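**Kurach opens its refurbished drive shop on Thursday**

Hello! I'm Leire Miranda, I run Kurach, and I'm writing this release myself as we don't have a press office and I like typing. We've sold new computer parts by post for nine years. From Thursday we'll also be selling used ones, tested and wiped by us, under the name Ruledel.

The short version for anyone in a hurry: Ruledel is a range of second-hand hard drives and solid state drives, bought in from offices that are clearing out old machines. We wipe every drive, test it for 40 hours, print the results and put the printout in the box with it. There are 943 drives ready to go on the first morning, and the web page goes live at 9am.

Now the longer version, as I've been asked the same things by customers all month.

**Why used drives?**

Mostly because people kept ringing up and asking for them! A lot of our customers want a second copy of their photos, or somewhere to put the films off an old laptop, and they don't want to pay full price for a thing that will sit in a cupboard and get switched on at Christmas. I used to send them off to auction sites and then feel bad about it, as you really can't tell what you're getting. Some sellers reset the counters that show how long a drive has been running. I bought one like that myself (for my mum, which made it worse) and it lasted a fortnight.

**What the test does**

Ottar Tveit built our test bench and he's a good deal fussier than I am. Each drive gets written from end to end, read back, left to rest, and then read again. If it has even one bad sector it goes to the recycler. Ottar and I argued over that rule for most of September, me being the one who wanted to sell the slightly poorly ones cheaply with a warning sticker. He won. I've come round to it, though I still look at the recycling crate and sigh.

The printout tells you:

- the hours the drive had run before it reached us
- how many times it had been switched on and off
- its warmest temperature during our test
- read and write speeds at the start, middle and end of the disk

If you don't know what any of that means, ring us and we'll go through it with you. Really, do. I'd much sooner have a ten-minute chat than a parcel coming back.

**Wiping**

Offices that sell to us get a certificate for each drive with the serial number on it. Canpolat, who collect the old machines for us, keep them locked in the van and then locked in our store until they've been wiped. We don't open files or look at what's on there, and we don't do data recovery, so please don't send us your broken drive with a hopeful note! I hate writing back to those.

**Prices and guarantee**

Prices depend on size and hours run, and they'll all be on the page. Every Ruledel drive has a one-year guarantee. If it fails, we swap it or give you your money back, whichever you like. What we can't do is get your files back, so please keep two copies of anything you'd cry over. I say this to everybody, including my own brother, who has one copy.

Postage is the same as on our new parts. Drives go out in the padded Dornell boxes we already use, and you can send the box back to us free for the next customer.
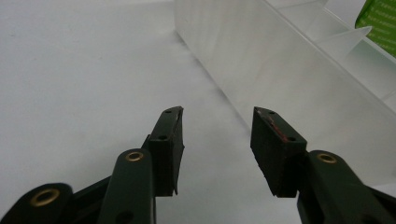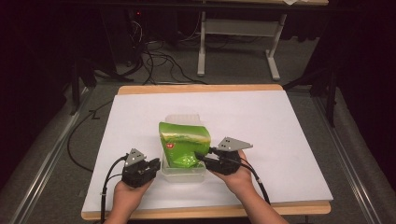
We'd also like to hear from more offices. If you have old desktops or servers going and you'd like them off your hands, Canpolat can collect from you, and there's no lower limit on how many. We have room in the store for 2000 drives, so we're not quite half full and I'd love to see those shelves groaning by spring.

Schools and clubs buying several drives at once should email me before ordering and I'll sort out a better price. Reviewers who want a drive to try can have one on loan, printout and all. If you'd like to talk to Ottar about the test bench he's happy to be interviewed, but leave yourself plenty of time, he does go on a bit.

**Contact:** Leire Miranda, Kurach. Phones are answered from 9am, and if it's engaged I'm probably on it, so leave a message and I'll ring you back the same day.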